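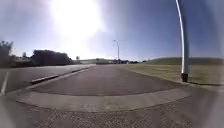

Pre-opening check for the Fenwood founders' workshop, filled in by Jeanine Nijs on 6 November 2022. Items marked "open" have to be closed before we let any startup teams in. Outdoor pitch practice is on the grass by the tall white pole, and on a day with sun glare like this, speakers should face away from it so they can read their notes.

**Building**

- [x] Exit doors open from the inside without a key
- [x] Exit signs lit
- [ ] Room limit posted at the main hall. *Open. The limit is 200 and the old sign still says 391, from before the hall was divided.*
- [x] First aid kit stocked. *Burn gel replaced in September.*

**Demo tables**

- [x] No power strip plugged into another power strip
- [ ] Cords taped down in the aisles. *Open at table 8. The Preralen team moved their table after the tape went down.*
- [x] Lithium batteries charged only at the staffed desk
- [ ] Prototype heaters tested. *Ivov brought one rated at 500 watts with no cutoff switch. It stays unplugged until they fit one — a printed warning is not enough.*

**Outside**

- [x] Walking route free of trip hazards
- [ ] Meeting point agreed with all mentors. *Two mentors had the old map.*

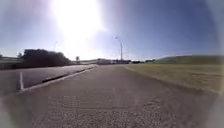
Higinio Valdovinos asked that the heater rule be put in the welcome email as well, because teams often build their whole demo the night before and won't see a checklist taped to a door. He would also like a spare table kept free for anyone who has to change their demo at the last minute.

Both added. The email goes out after Diệp Nông has checked the wording.

**Still to do**

1. New room limit sign — Vlastimil Brabec
2. Retape table 8 — Jasper Verschueren
3. Send current map to mentors — Jeanine

Recheck the open items before the doors open and initial each one on the paper copy.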